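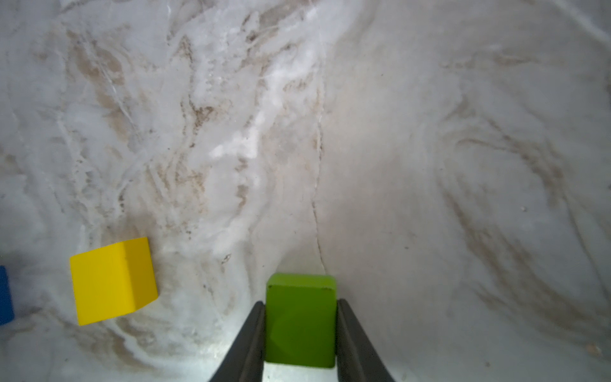

Lista de verificação da célula de dois braços – antes de ligar e durante o trabalho com blocos
Versão de abril, preenchida e comentada por Mwende Barasa. Revisão: Victor Simiyu.

Queridos colegas, obrigada pela paciência com que têm preenchido estas folhas. Sei que a lista cresceu, mas peço que leiam também os comentários, que são a parte em que mais aprendemos uns com os outros.

1. Antes de dar energia

1.1 Botão de emergência testado e ao alcance de quem opera. Conforme.
Comentário: testar é carregar mesmo, até ao fundo, e rearmar depois. O Brian Makokha pediu que se espere 30 segundos antes do rearme, e eu acho bem.

1.2 Fixação das bases à calha. Conforme.
Comentário: são 4 parafusos por base, e a chave dinamométrica volta para a gaveta Colden, por favor!

1.3 Cabos com folga em todo o percurso do braço. Conforme, com observação.
Comentário: levem cada braço devagarinho, à mão, até aos extremos, e olhem para o tubo corrugado no cotovelo e no punho. Um cabo que fica bonito em repouso pode esticar muito quando o braço roda.

1.4 Placas eletrónicas junto à calha sem peças soltas por cima. A rever.
Comentário: gostava que tivessem uma tampa. A Seren Parry já tem um desenho começado – falem com ela.

2. Garras e peças

2.1 Faces interiores dos dedos limpas e sem rebarbas. Conforme.
Comentário: pano seco, sem álcool, como combinámos na reunião da Jarkano.

2.2 Força de fecho no limite definido para blocos pequenos. Conforme.
Comentário: o bloco deve ficar seguro dos dois lados sem ganhar marcas. Se aparecerem, baixem a força um nível e escrevam-no aqui, mesmo que pareça pouca coisa.

2.3 Só estão no chão da célula os objetos previstos na tarefa, e todos constam da folha de sessão. Conforme.
Comentário: apontem tudo, do microfone no seu suporte ao bloco amarelo mais afastado, para que quem vem a seguir saiba com o que conta. 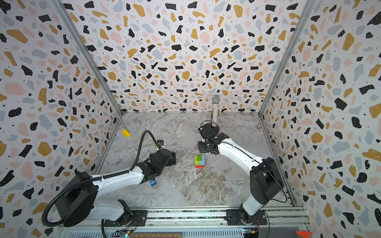
3. Durante o movimento

3.1 Mãos fora da célula enquanto qualquer um dos braços estiver ativo. Conforme.
Comentário: vale também quando só um deles se mexe e o outro parece adormecido.

3.2 Distância mínima entre garras respeitada no programa. Não conforme.
Comentário: o valor estava vazio no ficheiro 946. A Freya Cropper corrigiu-o comigo e repetimos o ensaio a baixa velocidade. Fica em aberto até à segunda assinatura.

4. No fim

4.1 Braços em posição de descanso, energia cortada, contador de ciclos anotado. Conforme.
Comentário: aos 3000 ciclos faz-se a revisão das garras, e não custa nada avisar o Victor com alguns dias de antecedência.

Pontos em aberto: 1.4 e 3.2.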